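Trotari Claim File: Set-Up Guide
Section 3. Starting a file after a vehicle accident

Complete these steps before you upload any medical bills. You will need the police report number and the insurance card for each vehicle.

1. From the Files menu, choose New Injury Claim.
2. Enter the date of loss exactly as it is printed on the police report.
3. Under Parties, add the injured person, then the other driver and that driver's insurer.
4. Under Coverage, select Auto, Health or Medicare. You can select more than one.
5. Click Save. The file number appears at the top right.

Note: Each file holds up to 1,174 pages. Larger records must be split into linked files. 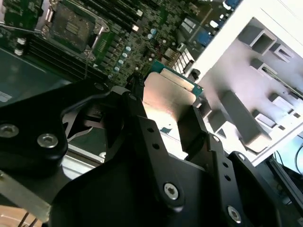 Card and motherboard inside an open computer chassis.

6. Open the Deadlines tab and enter the filing deadline given by the attorney.
7. Set the first reminder. The default is 11 days ahead.

Caution: Trotari does not calculate filing deadlines. Do not leave this field blank.

8. To give an adjuster access, click Share and choose View Only. The link expires after five days.

If Save stays gray, check for a missing policy number under Parties.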